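### 4.3 Recording a demonstration by remote control

Set both follower arms to zero torque before pairing the Anusetti leaders.

1. Select **Teach > New task**.
2. Approach with the fingers open, one to each side of the item – never from a single side. 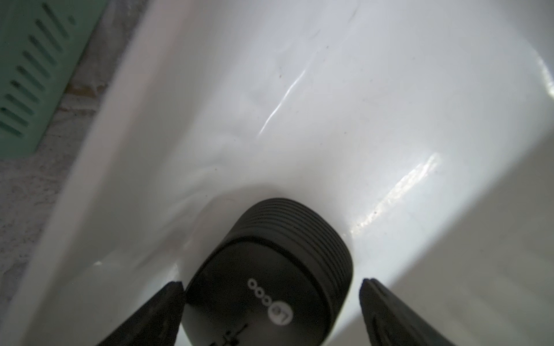

*Fig. 7. Approach to an item in a glossy white basin, wrist view.*

3. Close slowly and hold for 3 seconds. The software marks the grasp point.
4. Lift clear of the rim before moving sideways.

> **Caution:** Do not turn the wrist through 360 degrees. The cable has no slip ring.
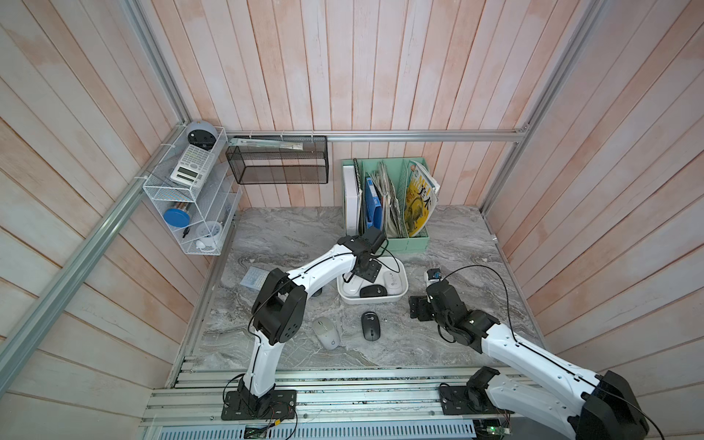 *Fig. 8. Two-arm bench with computer mice on the table and in the tray.*

5. Save the take. A task file holds up to 10 takes.
6. Repeat with the items in new positions.

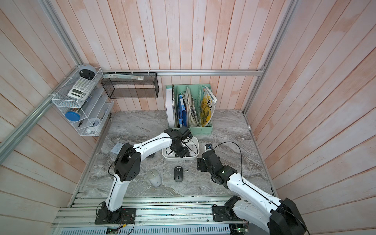

Escobedo wrote in after the October release that step 3 marks the grasp too early if the leader trigger is squeezed in jerks. Lower **Trigger gain** and record the take again.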